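**Pillowcases by teleop: am I doing this the hard way?**

**stodon_rohani**

Hi all, longtime lurker. I've been teleoperating a two-arm setup for bedroom chores since January and pillowcases are eating me alive. Towels were fine. Flat sheets were annoying but fine. A pillowcase is a bag you can't see into, with a big soft thing that wants to be anywhere else.

My habit so far is to get a pinch on each lower corner and lift the whole pillow up in front of the head camera so I can see how the case is sitting. 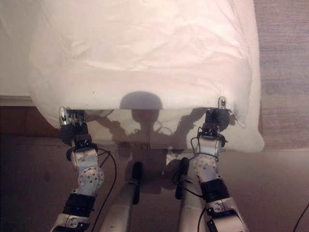 The trouble is I lose sight of everything behind it, and my arms are tired by lunch. I did 49 demos on Sunday and threw out 18 of them, mostly because I hesitated so long in mid-air that I didn't want a policy learning it. Does anyone keep the long pauses? Trim them? My labmate Yoga says keep everything, I say garbage in, garbage out, and we've stopped discussing it over food.

---

**faizal_tj**

Yoga is half right. Keep the pauses where you're looking at something and dump the ones where you're just lost. You know which is which when you watch it back (I talk out loud while I drive so I can find them later, my coworkers love it).

But why lift at all? Leave the pillow on the bed and let the mattress carry the weight.

---

**stodon_rohani**

Because when it's lying down I can't tell whether I've grabbed one layer or two! From the head camera it all just looks white.

---

**pondier_stepan**

I'm with Faizal, work low. Pinch the open edge with one hand, and keep the other open and close by so it's ready to press the pillow down or take over. The mistake I see new operators make is parking the idle hand way off to the side. Then every handover is a long trip, and the policy learns the long trip.

Also, pinch small. If you take a big fistful of fabric you can't feel anything through the gloves anyway, and the case bunches up.

---

**stodon_rohani**

OK, I tried it the low way this afternoon. Left hand on the edge of the case, right hand waiting next to it, pillow staying put on the bed.
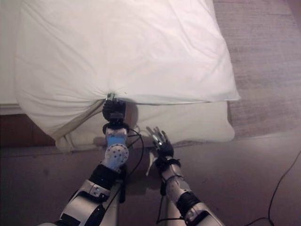
It's so much easier on the shoulders, wow. I still can't judge depth though. I keep closing the fingers a little above the cloth, and then I overcorrect and push into the pillow. Stepan, do you go by the head view for the grasp itself?

---

**pondier_stepan**

Head view to get there, wrist view for the last bit. And watch the shadow of your own hand! When the shadow meets the fingertips you're touching. Cheap depth sensor.

---

**haziq_cukbridge**

Going to disagree with pretty much everyone. I wouldn't teleop this one at all. We do kinesthetic teaching at Cukbridge — grab the arms, move them through it — and for cloth it beats a headset every time. You feel the fabric pull. Rohani is describing a problem that goes away if her own hands are on the robot.

---

**faizal_tj**

And then your own hands are in every camera view, Haziq. We've had this fight before. It's great for replaying a motion and lousy if you're training from images.

---

**haziq_cukbridge**

You replay the trajectory and record that with no people around. Not hard.

---

**faizal_tj**

With cloth? It never lands the same way twice. Your replay grabs air.

---

**haziq_cukbridge**

Ours grabs air less than you'd think. But fine, sometimes it grabs air.

---

**stodon_rohani**

I can't backdrive these arms comfortably, so it's teleop for me either way. I put the wrist view up bigger on my screen and did some slow passes over the bedding just to get used to it, fingers straight down.

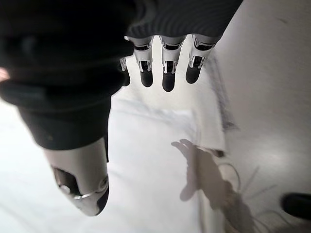 I'm slower with it so far, but I've stopped jabbing. The thumb blocks a good chunk of the left side, so I've started coming in with the wrist rolled a few degrees. Not sure if that's a bad habit.

---

**pondier_stepan**

Not a bad habit if you do it every time. Mixed styles are what hurt. Pick one roll angle and stick to it for the whole batch.

---

**lau_fan**

Sorry to barge in, but how many demos are you aiming for? I'm at 904 on drawers and starting to wonder about my life choices.

---

**stodon_rohani**

Nowhere near that, yikes. I'm going to do five clean ones the low way, make Yoga watch them, and then decide on a number. Haziq, if you have a clip of the hands-on version with a pillowcase I'd still like to see it.

---

**haziq_cukbridge**

I'll dig one out. It'll be a good one, I'm not posting the air grabs.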